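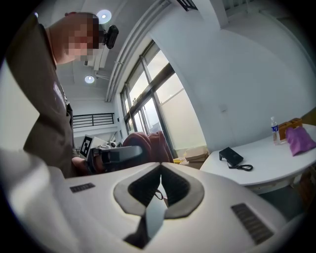 Fig. 4-1. Gripper pair at the bench, marker board in the background.

4. Setting up the hand-held pair

Read this section with the Fendska station switched off and both grippers on the table. The quick-start card that ships with the Punano pair says set-up takes 5 minutes. Plan on 40 the first time and don't trust anyone who says they did it faster unless they can show you a clean check file.

4.1 Before you start

You need the two grippers, the marker board, a soft cloth with no lint, a steel rule, and a computer with Rander installed. Rander will open a session with almost anything connected. A green light in its status bar means that data is arriving. It says nothing about whether the data is any good.

CAUTION: Keep fingers out of the jaws while moving the other hand. The jaws close with hand force only, but the linkage behind them has pinch points that the guard doesn't fully cover.

4.2 Checking the jaws

1. Hold the gripper with the jaws pointing away from you and squeeze slowly until the tips meet.
2. Look at the tips from the side. They should touch along their full edge. If they touch only at the end, go to 4.6.
3. Release. The jaws should return to full opening without help.
4. Measure the opening between the tips. It should be 81 mm. Measure it with the rule, even if Rander already shows 81 on the screen. Rander fills in the nominal value until it has seen one full open and close, and it doesn't mark the number as a guess.
5. Repeat for the other gripper.

Note: A stiff return is usually cloth fiber in the hinge. The spray lubricant sold for this purpose attracts more fiber. Pick the hinge clean and leave it dry.

4.3 Checking the markers

1. Wipe each marker face with the dry cloth.
2. Press lightly on each corner. A lifted corner will still be read by the tracker most of the time, at a slightly wrong angle, and you won't get a warning.
3. Try to turn each cube by hand. If it moves at all, tighten the mount and redo 4.4 from the start.
4. Turn the marker board toward the light and away from it again. If you see glare on the black areas from where the camera looks, move the board. The "anti-glare" setting in Rander raises the contrast of the picture and can't put back a marker edge that was washed out.

Note: Big windows are the usual trouble. A set-up that passes at 9 in the morning may fail by midafternoon with nothing on the bench having moved.

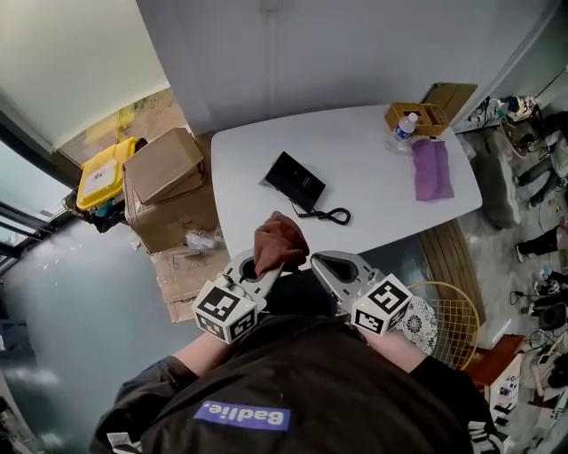 Maureen Dack
Bench technician and keeper of this manual

4.4 Two-hand check

The check is done with both grippers in hand and something soft on the table to pick up. The older edition called for a rigid block. I dropped that, as a block will line up badly set jaws for you and every pair passes. Cloth doesn't help you out in the same way.

1. Put one cloth item near the front edge of the table.
2. Start a new session in Rander and choose Check, Pair.
3. Take one gripper in each hand and bring the tips toward each other over the cloth, cubes clear of your sleeves. Loose cuffs are a common cause of dropouts.
4. Close both jaws on the cloth, lift it clear of the table, and hold still.
5. Set it down, open both jaws fully, and back away.
6. Repeat until the counter reads 600 frames, then stop the session.
7. Open the check file. Don't go by the summary page. Scroll the track for each hand and look for flat stretches where the position stays perfectly constant. Nobody holds that still - a flat stretch is a lost marker that the software has papered over.

If the left and right tracks are swapped, the cubes are on the wrong grippers. Rander has a Swap Hands button. Move the cubes instead. The button changes the labels in the current session only, and the next person will have the same problem.

CAUTION: Don't carry out the check with a cable looped over either forearm. A snag pulls on the connector at the gripper, and the connector is soldered straight to the board.

4.5 Saving the set-up

1. Save under a new name. Rander offers to overwrite the last good file and that choice is the default.
2. Write the measured jaw opening for each gripper in the log sheet.
3. Close Rander, open it again, load the file, and confirm that the opening values are the ones you wrote down. Versions before the September update sometimes loaded the nominal figures. The release notes say this was fixed. I have no reason to say it wasn't, but the step stays in.

4.6 Jaws that don't meet

1. Loosen the two screws at the base of one finger by a half turn.
2. Close the jaws on a folded sheet of paper and hold them closed.
3. Tighten the screws a little at a time, going back and forth between them.
4. Pull the paper out. It should drag evenly from both sides.
5. Go back to 4.2 and measure again.

Replacement fingers from Kopecký fit the same mount and are sold as needing no adjustment. Adjust them anyway, and run the full check in 4.4 before the pair goes back into use.

If the jaws still won't meet after two tries, the finger is bent. Tag the gripper and take it off the bench. Don't bend it back by hand. It will look right and then creep during a session. See section 7 for removing the finger.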